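## 4. Setting up card acceptance on the Pimier counter terminal

This section covers first-time setup of the Pimier terminal for chip, tap and swipe payments. Complete section 3 (network connection) first. You need the merchant ID from your Skarnen welcome letter and the manager passcode you chose during registration.

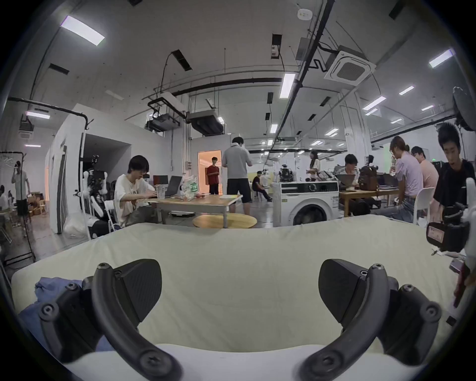
Set aside enough time to finish in one sitting. If the terminal is left idle for 11 minutes during setup, it returns to the start screen and unsaved entries are lost.

### 4.1 Linking the terminal to your merchant account

1. Press and hold the green key until the start screen appears.
2. Select **Menu > Setup > Merchant account**.
3. Enter your merchant ID and press the green key.
4. Enter the manager passcode. The terminal contacts Skarnen and displays your business name.
5. Check the business name and the city. Both are printed on every receipt and appear on the customer's card statement.
6. Press the green key to accept, or the red key to go back.

If the business name is wrong, stop and contact Skarnen merchant support. The name can't be changed from the terminal, and payments taken under the wrong name may be disputed by customers who don't recognize them.

> **Note:** A merchant ID can be linked to up to 99 terminals. Each one needs its own lane number. See 4.5.

### 4.2 Turning on tap payments

Tap payments are off when the terminal ships.

1. Select **Menu > Setup > Card types > Tap**.
2. Change the setting to **On**.
3. Choose whether phones and watches are accepted along with cards. Most stores leave both on.
4. Press the green key. The terminal restarts.
5. When the start screen returns, look for the four small lights above the display. The first light blinks slowly when the reader is ready.

Keep the terminal away from metal countertops and from other card readers. If it has to sit on metal, use the spacer plate from the accessory bag.

### 4.3 Setting the tap limit

The tap limit is the largest sale a customer can make by tapping a card without entering a PIN or inserting the chip. You can set it lower than the ceiling on your account, but not higher. The ceiling is listed on page 2 of your merchant agreement.

1. Select **Menu > Setup > Limits > Tap, single sale**.
2. Type the amount in whole dollars.
3. Press the green key. The terminal shows the old limit and the new one.
4. Confirm with the manager passcode.

Sales over the limit aren't refused. The customer is asked to insert the card instead.

Phones and watches are handled separately, as the customer has already unlocked the device with a passcode, face or fingerprint. To apply the same limit to them, set **Apply to devices** to **Yes** on the same screen.

You can also set a repeat limit, which asks for the chip after the same card has been tapped a certain number of times in one day. Bars and cafes that run many small sales may want this turned off. Stores that sell gift cards should leave it on.

> **Caution:** Changing the tap limit takes effect right away on the terminal you're using, but other terminals pick it up only at their next overnight update. Until then, lanes may behave differently. Tell your cashiers before you make the change.

### 4.4 Running a test sale

Do this before you take a payment from a customer.

1. From the start screen, select **Sale**.
2. Enter **1.00** and press the green key.
3. Tap your own card on the display. Hold it flat until all four lights are on and you hear a single tone.
4. Wait for **Approved**. Tear off the receipt and check the business name, the last four digits of the card and the lane number.
5. Select **Menu > Void last sale** and enter the manager passcode.
6. Confirm that a second receipt prints with the word **VOID** at the top.

Repeat the test with the chip. If you plan to accept swiped cards, repeat it with the magnetic stripe as well. Some cards with a chip will be refused when swiped. This is normal.

A voided sale may show as pending on your card for a few days, depending on your bank.

### 4.5 Lane numbers

Skip this part if you have only one terminal.

1. Select **Menu > Setup > Lane**.
2. Enter a number that no other terminal in the store is using.
3. Write the number on the white label on the underside of the terminal.

If two terminals share a number, their sales are combined in the end-of-day report and can't be separated afterward. The money is still paid correctly.

### 4.6 Connecting to Soltow register software

Stores using the Soltow register can send the sale amount straight to the terminal.

1. On the register, open **Settings > Payment devices** and select **Add device**.
2. On the terminal, select **Menu > Setup > Register link**. A six-digit code appears.
3. Type the code into the register within two minutes.
4. When both screens show **Linked**, ring up a small item and check that the amount appears on the terminal.

With the link on, cashiers can't type amounts on the terminal by hand. To allow this during a register outage, set **Manual entry** to **With passcode**.

### 4.7 Messages you may see during setup

**648 – Account not active.** Skarnen hasn't finished opening your account. Wait until you receive the activation email, then repeat 4.1.

**Limit above ceiling.** The amount entered in 4.3 is higher than your agreement allows. Enter a lower amount.

**Present one card only.** The reader has picked up more than one card, usually from inside a wallet. Ask the customer to take the card out.

**Memory full.** The terminal stores up to 2,551 sale records. Run the end-of-day report to send and clear them, then continue.

**Tamper alert.** Don't take any more payments on this terminal. Unplug it, keep it in a locked place and call merchant support. Don't open the case or try to reset it.

Continue with section 5 to set up refunds and cashier passcodes.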